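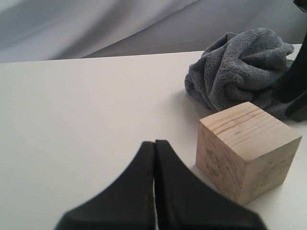
Removing a deceased member from a housing cooperative's shared utility account

Posted by Kirsten Thoroddsen
Category: Household accounts and billing

I am writing on behalf of my mother, who lives in a building of 37 units managed by Samton. The water and heating account for her unit was opened in my late father's name. He passed away in October. My mother has always been listed as an authorized user, but she is not the account holder.

Samton's office has informed us that the account cannot be transferred and must be closed and reopened. They have also stated that a new deposit of $164 is required, and that the balance of my father's deposit will be returned "to the estate." There is no open estate. My father left very little in his own name, and the share in the cooperative passed directly to my mother.

I would be grateful for guidance on the following matters. May the office insist on a new deposit when the occupant has not changed? What document will satisfy them in place of estate papers? Will service be interrupted between the closing of one account and the opening of the next? My mother is 81 and I do not wish her to be without heat for even one evening.

We have a certified copy of the death certificate and the share certificate in her name.

Heiðrún Dalsgaard
Member, Household accounts forum

Please accept my condolences. I worked in the billing department of a property management company for many years, although not the one you mention, and the situation you describe is a common one.

The first document to request is the cooperative's own house rules, together with the utility addendum if there is one. In many buildings the unit does not hold a true utility account at all. The cooperative buys water and heat in bulk and bills each unit for its portion. Where this is the case, the "account" is an internal ledger, and the house rules govern what happens when a shareholder dies. I have seen rules that allow a surviving spouse to take over the ledger with the existing deposit and meter history in place. I have also seen rules that say nothing on the subject, in which case the board may decide.

If the building bills in this manner, your mother should write to the board and send a copy to the management office. The letter may be brief. It should state the unit number, the date of death, the fact that she now holds the share, and her request that the ledger be changed to her name with the deposit carried over. Enclose copies and keep the originals at home.
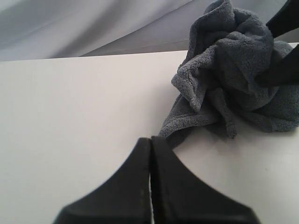
With regard to the refund, many states allow small sums to be released to a surviving spouse on a signed statement, usually called a small estate affidavit. The limits and the waiting period differ from state to state, and the county probate clerk can supply the form. A deposit of this size would ordinarily fall well under any limit. Some offices will accept a simpler letter of indemnity for amounts below $1000, and it is worth asking for this before paying to have anything notarized.

As to interruption of service – ask for the changeover to be made on a meter reading date, and ask for written confirmation that the closing and opening will be entered on the same day.

Villads Steinarsdóttir

Just pay the 164 and get on with it. It took my brother four months to argue over less than that. Also cancel the automatic payment if it was from your father's bank account, otherwise it will bounce and they will charge a fee.

Bergþóra Gunnlaugsson
Member, Household accounts forum

I agree with most of the first reply and wish to add one correction. If the heat is supplied by an outside company and the manager only collects the payments, the house rules will not settle the matter. The supplier's own terms of service will apply. The name of the supplier should appear on the back or the second page of the bill.

The advice concerning the automatic payment is sound. Please check as well whether the bills are sent by e-mail to an address that only your father used. In my family's case two notices went unread for this reason.

Should your mother decide to pay the new deposit in order to avoid delay, she may write "paid under protest, refund requested" in the cover letter. This does not oblige the office to do anything, but it does place her position on record.

Kirsten Thoroddsen

Thank you to all who replied. The second page of the bill names the cooperative itself as the supplier, and I have therefore asked the board secretary for the utility addendum. The payments were indeed drawn from my father's checking account. My mother will visit the bank tomorrow morning to change this.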